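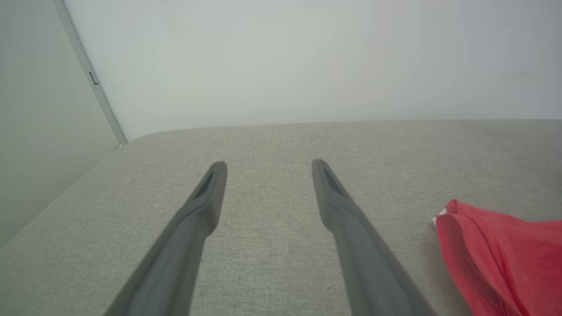
Reading time: 4 minutes

Marwat Outdoor Scoreboard and Control Desk

Supplied by Reratel
Page last revised Oct 14, 2023

The Marwat is a wall- or post-mounted electronic scoreboard for football, rugby and hockey grounds with small or medium-sized stands. It shows home score, away score, match clock and period. A separate panel for team names can be added underneath. The board is run from a control desk in the press box, the dugout or wherever the timekeeper sits, by radio or by cable.

It replaces the Sadholm board, which is no longer made. Brackets from the Sadholm fit the Marwat without adapters, but the power supply does not carry over and must be removed when the old board comes down. The connectors look alike. The voltages differ.

Display

Digits are made up of amber LED segments behind a matt polycarbonate front. Amber is standard; white and red are built to order and cannot be mixed on one board. Each digit is a separate module held by four captive screws and can be changed from the front with the board in place. A light sensor on the top edge sets the brightness. The sensor can be overridden from the desk, for instance where a floodlight shines straight on to it and the board stays at full power all evening.

Digits are legible in direct sun if the board faces between north-west and north-east. Boards facing south should be ordered with the hood, which bolts on along the top and down both sides. We do not recommend fitting the hood afterwards at exposed grounds, as the extra wind load has to be allowed for in the posts.

Control desk

The desk has raised keys that can be worked in gloves, with a two-line display showing what is on the board. Clock start and stop is the large key on the right. Scores go up with one press and down with a press and hold, so that a slip of the finger does not take a goal off. The hold time is 3 seconds and is fixed.

Sport settings are stored in the desk and not in the board. A club with two desks must load the same settings on each, otherwise the period lengths may differ when the desks are swapped. The desk runs for 15 hours from a full charge and can be used while charging. If it loses power during a match the board goes on counting, and the desk picks up the running time when it is switched back on.

Radio and cable

Radio range is 1000 m in the open with a clear line between desk and board. Steel-clad stands shorten it considerably. Where the timekeeper sits under a metal roof with the board mounted on the same side, cable is the better choice - a socket for it is fitted to every board as standard, and the desk switches over by itself when the plug goes in.

Up to 4 boards can be run from a single desk. All of them show the same thing. Grounds with two pitches in use together need two desks on separate channels, set with the rotary switch inside the battery cover.

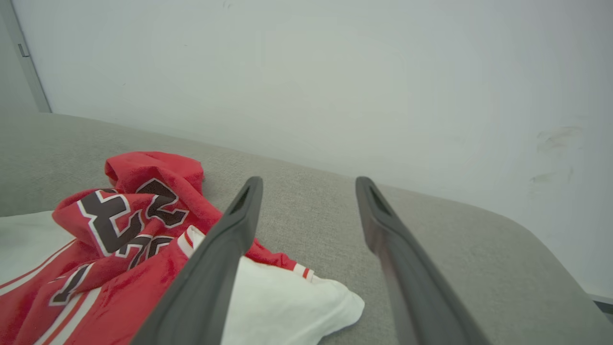
Ya-wen Shek writes: We have had one at the rugby end since September and the range is fine, but the channel switch is very small and the numbers on it are worn already. Please print the channel on the desk display. I would also like a way to lock the period key, as it sits right next to the clock.

Reply from Reratel: The channel is shown when the desk is switched on, in the second line, for a few seconds. From the next release of the desk software it can be called up at any time by holding the menu key. The period key can be locked now, under Settings, Keys. The lock stays on until it is cleared in the same menu, including after a change of sport.

Fixing and power

The board hangs on two horizontal rails. Rails are supplied; wall bolts are not, as the right ones depend on the wall. For posts, use the clamp set and have the foundations designed for the site by a competent person. We can supply the weight and wind area of every version for this purpose, with and without the hood and name panel.

Mains supply should be a dedicated circuit with an isolator that can be reached from the ground. The cable enters at the bottom left as seen from the front. Leave a drip loop. The installation must be carried out and tested by a qualified electrician, and the test certificate should be kept with the board's papers.
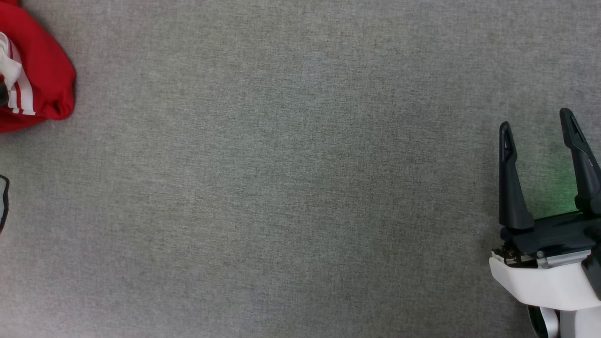 Boards at grounds near the sea should have the stainless fixing kit and be washed down with fresh water twice a season. Use a soft cloth and mild soap on the front. Pressure washers drive water past the digit seals and are not covered by the guarantee.

Optional items

Name panel, fixed lettering
Name panel, changeable lettering
Hood for south-facing boards
Horn, switched from the desk or automatic at the end of a period
Second control desk
Stainless fixing kit
Futel link, for sending the score and clock to a video stream

The Futel link is a small box connected between the desk and the streaming computer. It works with radio and cable boards alike, but it must be within cable reach of the desk. It sends score, clock and period only - team names have to be typed in on the computer.

Spares

Digit modules, seals, sensors and desk batteries are held in stock. Quote the serial number from the plate inside the cable entry cover when ordering. Digit modules are matched for brightness, and a new one next to old ones may look brighter until it is set from the service menu.

Orders and site questions go to Quang Mạch. Repairs are handled by Hường Sầm, who should be contacted before any part is sent back, so that a returns number can be issued.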